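2018-05-07

I have been putting off the ironing-and-folding question since October, when I told Tipene Tamihana (over a pint, which is where I make all my domestic promises) that I would learn to fold a T-shirt properly. He folds his into little parcels that stand up in the drawer like library books. Mine have always gone in more as a sort of compost.

So, folding. The pink one went first, on the black marble-patterned top, on the grounds that if I ruined its shape I would at least be able to find it again.
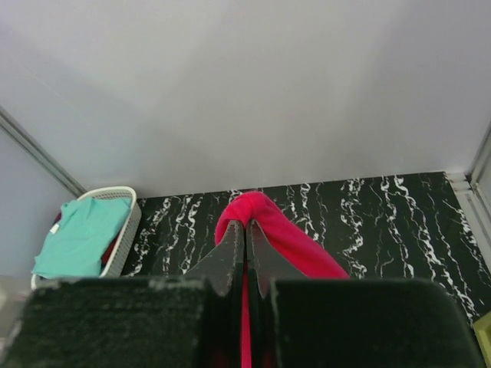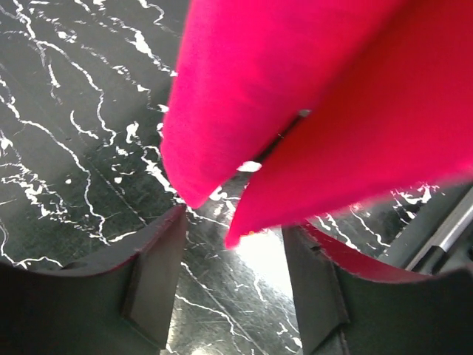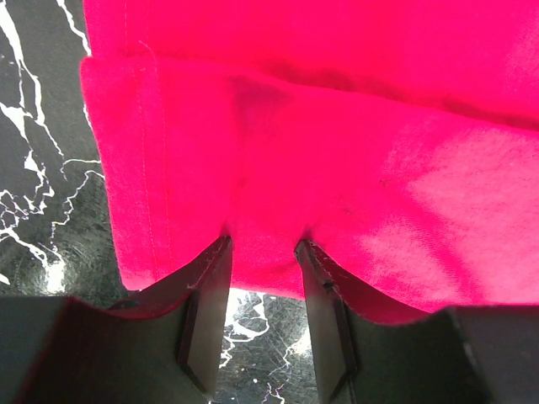
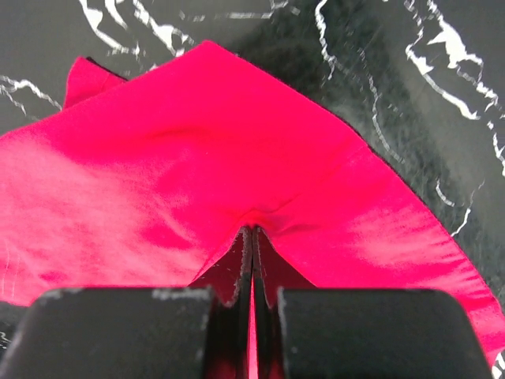
The method, as Tipene tells it, has 2 folds in it. Sides to the middle, bottom to the top, done. I have now followed this to the letter on most of what I own and I would like to report that it has at least five, the extra ones being folds the shirt decides on privately while you are looking at the sleeves.

Cotton jersey is the worst for it. A shirt with a collar has opinions about where its front is, and you can work with that. Jersey just lies there agreeing with you, and then you pick it up and it's a scarf. The hems are the only bit with any backbone, so I've taken to lining those up first and letting the middle sort itself out. The middle hasn't yet, but I'm told it takes time.

I did try a folding board. The Flenska one was 20 quid, flaps like a cheap aeroplane, and is sized for someone with the shoulders of a wardrobe. It lives behind the door now. My sister swears by the Denireck drawer dividers, and she may well be right, but you need to have something folded to put between them - a detail she skated over.

The big test was the Onumham bag, which is what we call the blue holdall that came back from Onumham with us and was never properly unpacked. It held 330 grams of sand (I weighed it, I was avoiding the towels), several odd socks and a jumper I'd accused the Fakhoury launderette of losing. I have been in to apologise. They were very nice about it and didn't remember me, which stung slightly.

As of this evening the top drawer shuts. It shuts if you press down on the left with your forearm and don't breathe out, but it shuts. Second drawer is tomorrow's problem, and the fitted sheet can stay exactly where it is, on the bed, until one of us moves house.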